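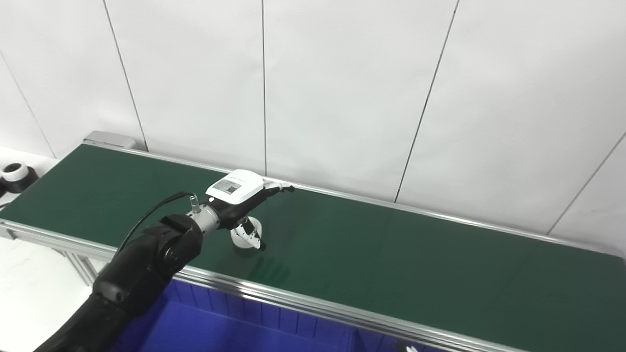 Page 52

Section 4: Setting up the belt and the parts bins

Applies to the Stestar bench conveyor with green belt. Read Section 3 (Levelling the frame) first. The belt must be switched off at the wall for steps 1 to 6.

Placing the conveyor

1. Stand the conveyor alongside the wall, with the far rail parallel to it. Leave a gap of 30 mm so that a cloth can be passed behind.

2. Check that the legs stand firmly on the floor. On carpet, let the frame settle overnight and check the level again before tightening the feet.

3. Wipe the near and far rails with a dry cloth. Do not use polish. It gets on to the belt and small parts will slide.

4. Look along the belt from the end housing. The edge of the belt should run the same distance from both rails for its whole length. If it wanders, turn the tracking screw by a quarter turn and look again.

CAUTION: Never adjust the tracking screw while the belt is moving. Keep sleeves, cords and long hair away from the end housings.

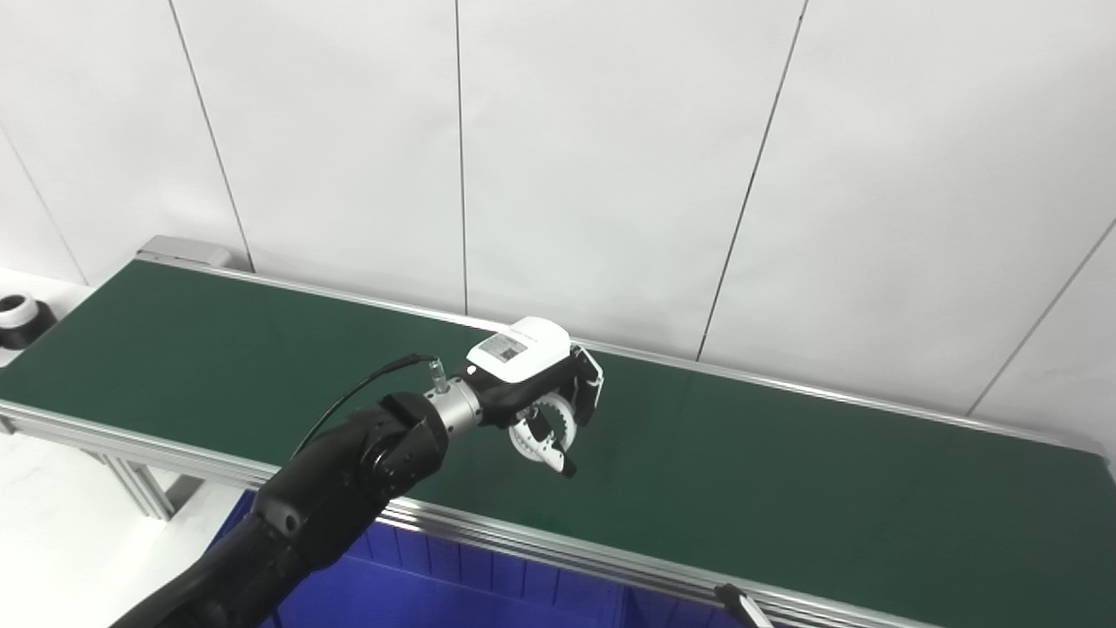 5. Clear the belt completely before the first run. Tools left on it will be carried to the far end and may jam under the rail.

6. Clean the belt surface with warm water and a little washing-up liquid, then dry it. A seam line across the belt is normal. A seam that lifts when you run a fingernail over it is not, and the belt should be changed (see Section 9).

7. Switch on at the wall and run the belt at the lowest speed for 30 minutes. Check the tracking once more with the belt stopped.

Setting out the bins

8. Place the shallow bins in a row on the floor along the near side of the conveyor, touching each other. The tall bin goes last in the row, by the end of the belt.

9. Sort the parts before filling. Ring gears and domed covers go in the left bin. Black wheels and other dark parts go in the middle bin.

Note: Lay parts in a single layer where you can. Ring gears stacked inside one another are slow to pick out and the teeth get chipped.

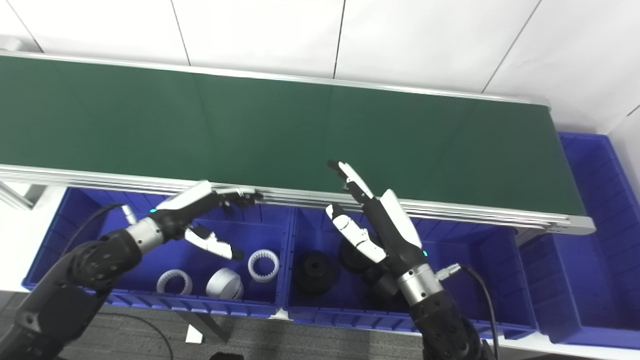 10. Keep the tall bin for finished or rejected pieces, and mark it accordingly. Do not fill any bin above the rim.

11. Pick up anything that has dropped on the floor at the end of each shift and return it to its bin after checking it for damage.

The Bromier bin set can be used in place of the standard bins. Its longest bin is 900 mm, so measure the space first.

Questions about this section should go to Mudassar Bugti at the Jadham workshop. Have the belt serial number ready.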